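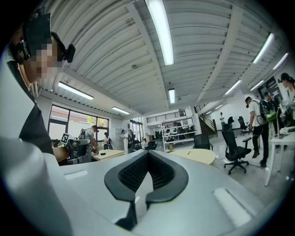
## Workshop Tips: Software on the Hirkcombe Floor

Issued by the Software Support Desk, Tue 29 August. This page replaces the July version. Users who keep a printed copy at their bench are asked to discard the old one.

### Light and cameras

- The floor receives daylight through the large windows and artificial light from the fluorescent fixtures overhead. Lock exposure and white balance before recording. Automatic settings drift when a cloud passes, and the tracker reads the drift as motion.
- Set the shutter to a whole multiple of the mains flicker period. Banding that is hard to see on a monitor will still upset corner detection.
- Wipe lenses with a dry microfiber cloth. Kitchen paper leaves lint, and glass cleaner should never be sprayed directly on a housing.

### Markers

- The gray arm in front of the windows carries a square black-and-white marker on a small post. Enter the printed size of any marker in millimeters, measured across the black border only. Most of the scale errors reported to the desk come from measuring the white margin as well.
- Print markers on matte paper. A glossy surface facing a window will wash out for part of every afternoon.
- If a marker has been removed and replaced, run the calibration again, even if it appears to have gone back in the same position.

### Asteck (control)

- Save a copy of the parameter file before changing a gain, and change one gain at a time. Write the old value in the comment line.
- The default watchdog on our installation is 47 milliseconds. Please do not lengthen it to silence a warning. Close other programs on the control computer first, then check the network cable.
- Speed limits are set per user account. Requests for a higher limit go to Genowefa Kozłowski in writing, with the name of the arm and the task.
- After an emergency stop, reload the program from the top. Resuming from the middle leaves the tool offset at zero in the current release.

### Baran (planning)

- Rolling chairs do not appear in the collision map. Push them well clear of the arm's reach before planning.
- Tables are stored as fixed objects. When a table is moved, update its entry and press Rebuild. The map on screen does not refresh by itself.
- A plan that fails within 2,000 iterations will seldom succeed with more. Move the start pose a few centimeters, or relax the wrist constraint, and try again.
- Preview each new path at one-tenth speed with a hand on the stop button.

### Stanero (logging and playback)

- Name each session with the bench, the task and your initials, in that order, with no spaces.
- Synchronize all device clocks at the beginning of the day and again after lunch. Error 718 indicates that two clocks have moved apart. Synchronize, then restart the session; a session begun before the correction cannot be repaired.
- Stop the recording before unplugging any device. Files closed by a pulled cable can usually be recovered with the Repair command, although the final seconds may be missing.
- Copy finished sessions to the shared drive the same day. Local disks are cleared every Friday evening.

### Shared benches

- Log out when leaving a workstation. Locking the screen keeps the license in use and prevents others from opening Baran.
- Return pens, adapters and spare cables to the open shelving.
- Do not install updates during working hours. Lech Mazurek schedules them and posts the times beside the sign-in sheet.

### Reporting a fault

Attach the log file, the software version and a single sentence stating what was expected. Control and planning faults go to Zerrin Sezer; camera and marker faults go to Jocelyn Lumanlan. For matters concerning accounts, dial extension 3608.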